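Print this article | E-mail this article
Shares: 10 | Comments: 5

4.2 Regrasping between two arms

The handover is the part of our task set where the policy fails most often, and for this reason we treat it in its own section. In a handover episode the first arm holds a rigid object in an upright pose, the second arm approaches with an open gripper, closes on the object, and only then the first arm releases. The operators at the Radstead site recorded 500 such episodes, which we call the Phelan subset. The complete training set contains 2,174 episodes and also covers picking, placing and pushing.

All episodes are recorded with one camera at each wrist and no external camera. This choice makes the setup easy to move between rooms, but it has a cost in the handover. When the gripper is closed, the held object stays at nearly the same position in the image of its own wrist camera, and it covers a large area of the view. The policy must therefore find the second gripper in the part of the image that remains free. We did not mask the background and we did not crop the images before training.

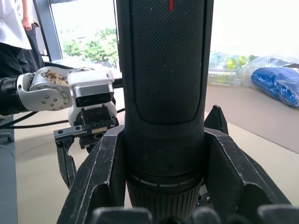 Figure 3. Wrist camera view in the handover task. The black cylindrical object is held between the two fingers, and the open gripper of the second arm is to the left of it.

Occlusion by the held object was the first question we studied, and we compared the baseline encoder with Clesilo, our variant that receives both wrist views together with the joint positions of both arms. The baseline processes each view separately and combines the features only in the last layer. We expected that the difference would be small when the second gripper is well visible, and larger when it passes behind the object or behind a finger. Figure 3 is an intermediate case: the long finger of the second gripper is partly hidden behind the left finger in the foreground, while its wrist module remains visible. Object, fingers and second gripper are also all black, so that color alone gives little help to separate them. In frames of this type the baseline often placed the predicted contact point too low on the object, and Clesilo made this error less often.

A second difficulty is the light. The rooms have large windows and we did not use curtains. In bright frames one side of the image can become almost white, and the exposure of the camera changes when the arm turns. We tried a random brightness change during training, with a stronger range than is usual. It helped the baseline and had almost no effect on Clesilo – we suppose that the joint positions already give enough information on where the second arm is, but we have not tested this separately.

We also looked at the wear of the fingers. The gripper fingers were used since March without replacement, and their surface changed during the collection. A policy trained only on the early episodes performed worse on the late ones. When we mixed early and late episodes in each batch, this gap became smaller. We did not model the wear itself, and we keep the Zarkska calibration procedure from Section 3 without change for all episodes.

The release remains the weakest step. In several failed trials the first arm opened before the second one had a stable grip, and the wrist images before this moment looked very similar to those of successful trials. A force signal from the fingers would probably be more useful here than a better view – the present hardware does not provide it.

Print this article | E-mail this article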